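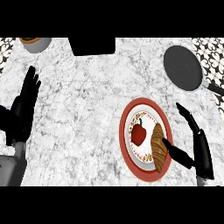 Vusix told me over the phone that a pair of hands would pay for itself in 19 months, and that most kitchens our size see it sooner. I asked which kitchens. They're going to get back to me.

The quote leaves out plenty. Kovura wants a service plan on top, 12 percent of the purchase price every year, and spare fingers are billed separately. Stilgate will lease, but only if you sign for two years. I've put down some 33 hours of setup in my own budget and I expect to be wrong on the low side.

A simulated croissant costs nothing to squash. Ours do. I'm holding the money until July, and I want a trial on our own counter first.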